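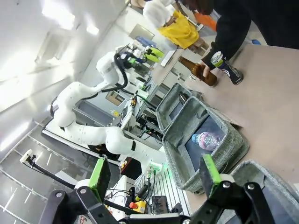 Shaikh
Student lead, Grutberg Robotics Club

Ticket: Left arm drops bottles during sorting task
Opened: 8/22/19
Status: Open, waiting on parts
Station: two-arm table, Valtadthorpe lab

Problem
The club project is to sort drink containers into the gray felt bins with two arms. The right arm has been fine since July. The left arm closes on a bottle, lifts it, and lets go partway to the bin. The program doesn't notice and carries on to the place position with nothing in the gripper. Cans are not affected. Plastic bottles are the worst, glass ones drop now and then.

What we expected
Bottle stays in the gripper until the release command. If it slips, the program should stop and show the grip error.

Log

1. Restarted the controller and reran the same program. Same result, no error on screen.

2. Swapped the programs between the two arms to rule out a bad script. The left arm still dropped bottles running the right arm's script. The right arm ran the left arm's script with no drops. So it's the arm or the gripper – not the code.

3. Checked the force setting. The left gripper was at 8 and the right at 100. That explains a lot. Someone must have turned it down for the foam cup test and saved it to the default profile. Set it back to 100 and saved.

4. Reran with plastic bottles. Better, but it still lost the ones lying on their side in the bin. Standing bottles were OK.

5. Wiped the green finger pads on the left gripper with alcohol and let them dry. No change that I could see.

6. Checked the bracket bolts on both fingers. One was loose on the left gripper and the finger had a little play in it. Tightened it. Drops are less frequent now but not gone.

7. Slowed the lift move from 400 to half that. No drops with glass. Plastic still slips if the grip lands on the label.

8. Tried to get the grip error to trigger by closing on nothing. It triggered on the right arm and not on the left. The width check was turned off in the left profile. Turned it back on and it now stops the way it should.

Still to do
- Replace both pads on the left gripper. Standberg has a set on order for us.
- Run the full sort again with the new pads at normal speed.
- Move the grip point for side-lying bottles toward the cap end, clear of the label.
- Lock the default profiles so test settings get saved under another name.

Note for anyone using the table before this is closed: please leave the lift speed where it is, and keep a hand near the emergency stop when glass is out. If you get a drop, add it here with the type of bottle and whether it was standing or lying down – "it dropped again" doesn't help me much.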